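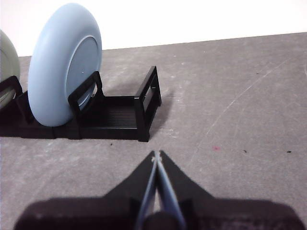

Why I've stopped paying for tips

I took out a Dedix subscription in November, mostly because a bloke at the TAB swore by it. Three selections every Saturday card, each with a star rating out of 5. In the first month I got 2 winners, both short-priced favourites I could have found by reading the front page of the form guide.

The write-ups are the bit that gets me. Drellik was "crying out for a mile" and ran like it was crying out for a paddock. The week after, the same horse was "better than it looked". Was it? It finished eighth in a field of 8.
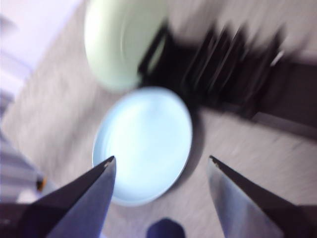 Staking plans are the other thing they push, and I'm no more convinced by those. Dedix wants you to double up after a loser, which sounds clever until you've had a run of outs. I keep my Saturday money apart from the housekeeping now, and it has to be small enough that losing the lot means eating toast off a pale blue plate like that one and not much worse.

Neltitz goes round again next start and the email gives it five stars. Kırmızıgül gets two. I'll have a few dollars on Kırmızıgül.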